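Chapter 4
Flat Things: Cloths, Towels, Pillowcases

Draft text for the Skenent course, 2019-06-09. Page numbers to follow.

In this chapter
Picking a surface. Squaring up a cloth. Halves, thirds, the roll. Stacks that stay stacked. What to do with the odd one.

Before you start
You should have finished Chapter 3 (sorting) and have one sorted pile in front of you. Flat pieces only. No fitted sheets, those come in Chapter 8 and they need a chapter of thier own. If your pile still has socks in it, go back.

4.1 Why flat things first

Quick to learn, quick to check. A cloth has four edges and four corners, and every fold you make on it turns up again later on a shirt, a sheet, a duvet cover. Get it right small, then get it right big. Students who skip to shirts come back here by week two anyway.

Also – flat things are most of the wash. In the Godine household book, the running example in this course, 2945 pieces went through the laundry in one year and the bulk of them were towels, dishcloths and napkins. Shirts hardly show.

4.2 The surface

You need something flat, wider than your widest piece, and near the machines. Three usual choices.

A table. Best height, hard top, good for pressing a crease with your hand. Often too small for a bath towel, often has lunch on it.

The top of the washer or dryer. Right there, yes. Narrow, though, and small pieces slide off the back. Fine for face cloths.

A bed. Big, and in a small home the bed and the machines may share one room, so the walk is a couple of steps. Soft top is the catch. A mattress gives under your hand, so a crease pressed on a bed is never as sharp as one pressed on a table. Low, too – kneel or sit, don't bend from the waist for a whole load.

Most of the folding in this book is done on a bed. Pull the bottom sheet reasonably smooth first. It does not have to be perfect, but a deep wrinkle under a cloth will read as a bump and you'll line your edge up to the bump. Clear whatever is lying on it. Pillows off, books off, small stuff off.
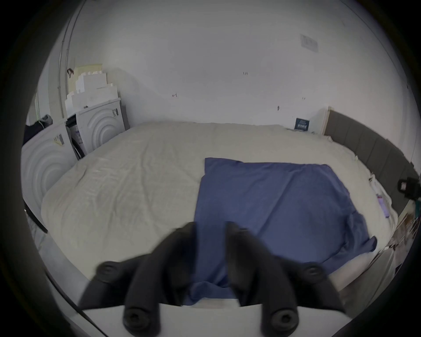 Color helps. A dark or bright cloth on a pale sheet shows its edges at once, a white napkin on a white sheet does not. If everything you own is white, lay a colored towel down and work on top of that. Old trick from the Drolari workbook, still good.

4.3 Squaring up

The step everybody rushes. Do it anyway.

Put the cloth down loose. Find one straight edge, any one, and set it parallel to the edge of the bed. This is your working edge for the rest of the fold. Then go to the opposite side and look for the corner that has turned under or trailed off, there is nearly always one. Pick it up by the tip, lift, draw it out, lay it down. Don't drag. Dragging pulls the middle along with it and now you have two problems.

Smooth from the center out, flat hand, two or three passes. Stop there. More passes just stretch the thing.

Check: are the opposite edges the same distance apart at both ends? If not, the cloth may simply not be square. Cheap ones go off after a few hot washes. Fold to the working edge and let the far side be wrong.

4.4 Half, half, done

Take the two far corners, one in each hand. Bring them to the near corners. Let go, smooth once toward the fold. Turn the cloth a quarter turn, do it again. You now have a square of 4 layers with one clean corner, where the folds meet, and one corner with all the loose tips.

Clean corner faces out on the shelf. Always. Makes the stack look tidy and lets you lift one off without grabbing two.

Thirds are covered in 4.5 and use the Onyshchenko order (near side in first, far side over). Some readers will know it the other way round. Either works, pick one and stick to it, mixed stacks lean.

Words to know
Working edge – the edge you line up first and measure everything else from.
Clean corner – the corner with folds only, no loose tips.
Trailing corner – one that has folded under or wandered off.
Give – how far a surface sinks under your hand.

Try it
Take 8 small cloths. Square up and fold each one in halves, on a bed. Stack them clean corner out. Now do the same 8 on a table and put the stacks side by side. Write down which stack is taller and wich took longer. Keep the notes, you will need them for 4.6.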